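¿Pueden ya las máquinas hacer las tareas de casa?

Última actualización: noviembre
Compartido 43 veces · 31 comentarios

Una lavadora es una máquina que hace una tarea doméstica, y la hace bien. Un lavavajillas también. Entonces, ¿por qué no existe todavía una máquina que recoja la mesa después de cenar? Para responder hay que separar dos clases de trabajo.

La primera clase es el trabajo en un espacio preparado. Dentro de la lavadora no hay sorpresas: el tambor siempre mide lo mismo, gira sobre el mismo eje y el agua entra por el mismo tubo. La máquina no necesita saber si lava un calcetín o una camisa. Una persona ya ha hecho lo difícil, que es reunir la ropa, separarla y meterla dentro.

La segunda clase es el trabajo en un espacio sin preparar, como una cocina. Allí los objetos cambian de sitio cada día. Para trabajar en ella, un robot debe resolver varios problemas seguidos.

Percibir. El robot recibe imágenes de una o más cámaras. Una imagen es una tabla muy grande de números, y un programa tiene que decidir qué números corresponden a una cuchara y cuáles a la mesa. Los objetos transparentes son difíciles, porque a través de un vaso se ve lo que hay detrás. Los metálicos reflejan la luz y cambian de aspecto según desde dónde se miren.

Planificar. Una vez localizado el objeto, hay que calcular el camino del brazo. Un brazo robótico tiene articulaciones, igual que el tuyo tiene hombro, codo y muñeca. El programa busca una combinación de ángulos que lleve la pinza hasta el objeto sin golpear nada.

Agarrar. Muchas pinzas tienen solo dos dedos. Si aprietan poco, el objeto resbala; si aprietan mucho, puede romperse. Tu mano corrige la fuerza sin que lo pienses – la piel nota el menor deslizamiento – pero una pinza necesita sensores y un programa que los interprete.

Veamos un caso con números. En Trenham, un taller donde se ensayan robots domésticos, se probó un programa llamado Alby. La tarea era coger una taza y dejarla en una bandeja. Con la taza siempre en el mismo punto, Alby acertó 80 veces de cada 100. Cuando la taza se colocó cada vez en un lugar distinto, acertó 43. La taza y el brazo eran los mismos. Solo había cambiado la posición, y el resultado bajó casi a la mitad.

Compáralo contigo. Si te cambian la taza de sitio, la coges igual.

Con varios objetos juntos, el problema crece. Un cuenco se agarra por el borde, un tenedor está casi pegado a la superficie y un paño no tiene forma fija. 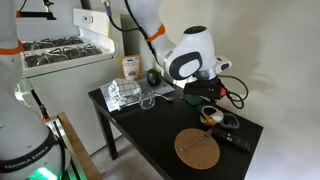

El paño merece una explicación aparte. Un cuenco de cerámica conserva su forma cuando se levanta, de modo que basta con saber dónde está y cómo está girado. Una tela se dobla por lugares difíciles de prever. Cada vez que la pinza tira de ella, aparecen pliegues nuevos y el programa debe volver a mirar. Por eso doblar la ropa es una prueba habitual para estos robots, y por eso suelen hacerlo despacio.

También se usan dos brazos a la vez. Uno puede sujetar un recipiente mientras el otro mete algo dentro. A cambio, hay que calcular dos caminos y asegurarse de que los brazos no choquen entre sí.

¿Y en las tiendas y almacenes? Allí se avanza más deprisa, porque el espacio se puede ordenar para la máquina. El sistema Flisix, por ejemplo, mueve cajas de medidas conocidas por un pasillo marcado, a 70 cajas por hora. No sabría qué hacer con una bolsa de naranjas abierta.

La respuesta a la pregunta del título es, por tanto, «algunas, y en ciertas condiciones». Un robot aspirador limpia un suelo despejado. Un brazo puede poner un objeto en un cuenco si ha practicado con objetos parecidos. Recoger una cocina entera, en cualquier casa y sin ayuda, sigue siendo un problema abierto.

Para probar en casa: ponte unas manoplas de horno, cierra un ojo e intenta doblar un paño usando solo el pulgar y los demás dedos juntos. Después intenta levantar una cuchara de la mesa. Anota cuántos intentos necesitas para cada cosa.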